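About Prasport Kitchen School

Most cooking schools will tell you they can change your life in a weekend. We doubt it. Prasport runs small classes in plain home cooking and, just as seriously, in the cleaning up afterwards. If you leave able to make a decent stock and put the kitchen back in order before bed, we'll call that a fair result for your money.

Meirion Pumphrey and Duangjai Yensuk started the school after years of teaching in other people's kitchens, where students cooked for two hours and then walked out past a mountain of bowls. Somebody on wages dealt with it. Neither of them could see how that prepared anyone for a Tuesday-sized kitchen with one sink and no staff.

So we take 8 people per class, and everyone washes and dries their own gear. 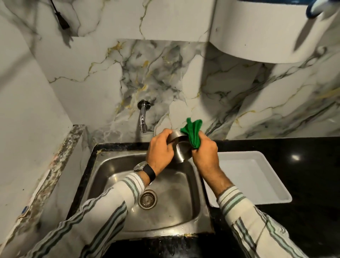

We teach drying by hand, with a cloth, straight after the rinse. Stainless steel doesn't need a special spray, whatever colour the bottle is, and we've yet to meet a miracle cloth. Change the one you have when it gets soggy. Do the outside of the bowl as well as the inside, and don't forget under the rim.

Morfudd Rosser takes the beginners' course and Ryan Kettle does bread. Ryan doesn't believe in secret family recipes and will say so if you bring one.

A four-session course costs $270, ingredients included. We don't sell knives, aprons or memberships, and we don't hand out certificates - we couldn't think what you'd do with one. Classes start at 6 pm and finish when the benches are clear, usually by half past eight.

New courses open in June. Ring before you book if you're not sure it's for you. Duangjai answers most calls, and she has talked a few people out of it.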